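Home | Products | Demonstration Capture | Support | Contact

Cellberg Hand-Held Demonstration Gripper

Aug 14, 2020
By Delphine Quintanilla
3 min read
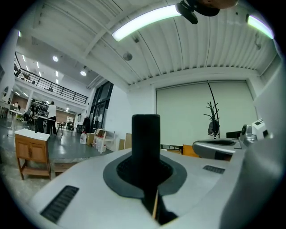 The Cellberg hand-held gripper is supplied to laboratories and manufacturers that need recorded examples of manual work for training a learning system. An operator holds the unit and carries out the task directly. No robot arm is required during recording, and a session may be held in an ordinary workshop, office or stockroom.

Units are sold singly or as a matched pair. The pair is recommended for tasks in which one hand steadies an item while the other works on it, such as opening a carton or passing a part from side to side. Both recordings share a single clock and are stored as one episode.

Recording and review

Each episode begins and ends on the operator's command. The Rergate software, included with every order, lists episodes by task, operator and location. A reviewer may accept an episode, reject it, or return it with a note. Rejected episodes are kept in a separate folder until the customer deletes them.

Cellberg advises customers to record the same task in several rooms and with more than one operator. A collection made at a single bench by a single person will often train a system that performs poorly elsewhere. Ceiling height, lighting and background activity should be allowed to vary in the normal way. People working nearby should be told that recording is in progress and should give their consent beforehand.

Field use

The Nultholm site has used the product since February under the direction of Indrek Juška. During that period 10 operators recorded 1366 accepted episodes covering 29 tasks. Training for a new operator takes almost five hours, including a supervised practice session. Mr. Juška's team asks operators to change over at regular intervals, as tired hands tend to produce hurried movements that reviewers later reject.

"We had expected the recording to be the slow part," Mr. Juška reports. "Most of our effort now goes into writing clear task instructions."

Ordering and service

Orders are handled by Leilani Kincaid in the sales office. Please state whether single units or pairs are required, and whether operator training is to be held at Nultholm or on the customer's premises. Repairs and calibration are carried out by Kowalczyk under the standard service agreement. Units should be returned in their original case with the serial number written on the service form.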